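Work & Machines
By the features desk, March
Print this page | E-mail this story

The Robot Will Get the Salt

Cillian Mac an tSaoi has a title on his door that says Kitchen Systems Lead. He didn't pick it. For eleven years the door said Head Prep Cook, and before that there wasn't a door, just a hook for his apron and a shelf where people kept taking his good peeler.

"I asked if I could be Prep Cook With Computer," he says. "They told me it wouldn't fit on the badge."

The badge belongs to Farkard, which makes lunches and dinners for office buildings, two hospitals and a ferry terminal out of a long low kitchen in Bunbridge. It is the kind of building you drive past on the way to buy tires. Inside, 49 people peel, chop, roast, pack and label, and a small group of them now spend part of the shift helping robot arms learn to fetch things. I went to see how that was going, and to find out what a person who can break down a case of celery in his sleep makes of a coworker that has trouble with a potato.

He makes quite a lot of it, as you'd expect. Mac an tSaoi talks the way cooks talk, fast and with his hands full. During our first hour he trimmed a crate of leeks without looking down, which I found alarming and he found unremarkable.

The plan, he explains, came from the owners. The fetching and setting out at Farkard — getting the right item from the counter to the person who needs it — eats up a surprising part of the day. The owners hired a small firm called Wuvirstead to put arms at the prep stations. The first pair of arms arrived in crates. The cooks were told they'd be "partners in the rollout," and there was a sheet cake.

"Good cake," he says. "I want that on the record. We made it."

What the cooks hadn't pictured was how much of the rollout would happen on a screen. Before an arm is trusted near a real counter, it practices in a simulated one, over and over, with different stone, different light and different clutter. Somebody has to look at those practice counters and say whether they make any sense as a place where food is prepared. Wuvirstead's engineers, he says with some tenderness, were not always the right people for this.

"Lovely kids. One of them had put a colander on a stove burner. I said, what are we cooking, the colander?"

So at 6 in the morning, before the ovens get loud, he sits in what used to be dry storage and goes through the overnight practice runs. He drinks tea out of a measuring jug. He types notes. He has learned to type notes that don't contain swearing, after a conversation with management that he describes as "brief and fair."

On the morning I visit, the run he has up is a salt shaker job. He turns the monitor so I can see.

"Look at that marble," he says. "Who has that marble? I've worked in kitchens my whole life and the fanciest counter I ever had was one that didn't wobble. This fella's practicing in a hotel lobby."

He has views on the tablet, too. He thinks it's the most realistic thing there. "Every station has one now, for the tickets. And it's always right where your elbow goes, and the screen's always gone dark when you want it." The potato he lets pass. It is, he says, a perfectly decent potato, and he has been sent worse by actual farms.

The shadows bother him. They have teeth like a bread knife. He brought it up once and was told that shadows that rough were fine for the purpose, and he has decided to be at peace with it.

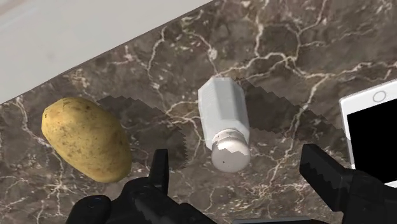 What Changed on the Floor

Away from the screen, the changes have been smaller than anyone feared and more irritating than anyone planned. Four of the prep stations have been rearranged so an arm can reach them. The salt used to live wherever the last person left it. Now it has an assigned spot, and so does everything else, and the cooks have had to become tidy on a schedule they didn't set.

"The machine's not fussy, they tell me. It can find the thing anywhere. Then the week after, there's tape on my counter showing where the thing goes," he says. "You tell me who's being trained."

He says this cheerfully enough, but he comes back to it several times. What he misses is hard to put on a form. When you ask a person for the salt, he says, you also find out how their back is, whether their kid got into the school, and if the soup is going to be late. Some of that has gone quiet. At his request, the stations were turned so that people face each other across the counter instead of facing the wall, and he counts it as the best thing he's done in the new job.

Nobody at Farkard has been let go over the arms, and he is careful about how he says so. The owners promised it in a meeting and he wrote the promise down and had them sign the page. It's in his desk. Two people did leave by choice, one to drive a van and one to open a bakery with a cousin, and their spots weren't filled. He doesn't pretend those spots don't count.

"If you ask the owners, no jobs were lost. If you ask me, there's two hooks with no aprons on them. We're both telling you the truth."

The work that's left has shifted. Less walking, which his knees approve of. More watching. The younger cooks like the screen work and fight over the early slot; the older ones mostly don't, and he's stopped pushing them. One of the veterans did agree to look over a few practice runs and wrote the same note on each of them: "Too slow. Would have got it myself." Mac an tSaoi forwarded all of these to Wuvirstead, where he hears they were printed out and put up on a wall.

There was money in it, eventually. It took until the second round of talks, but anyone who reviews runs now gets a higher rate for those hours. He argued that knowing where a shaker ought to stand, and how a hand ought to come at it so it doesn't go over, is a skill, and that the company had been getting it free for years. He enjoyed that meeting. He wore a tie.

I ask whether he trusts the arms. He thinks about it through half a leek.

"With salt? Getting there. With a knife, no. With my peeler, absolutely not, and I don't trust the people with it either."

By then the ovens are going and somebody is shouting for trays. He saves his notes, puts the measuring jug in the sink, and goes out to see about the soup.

Filed under: Food Service, Automation, Working Life
Print this page | E-mail this story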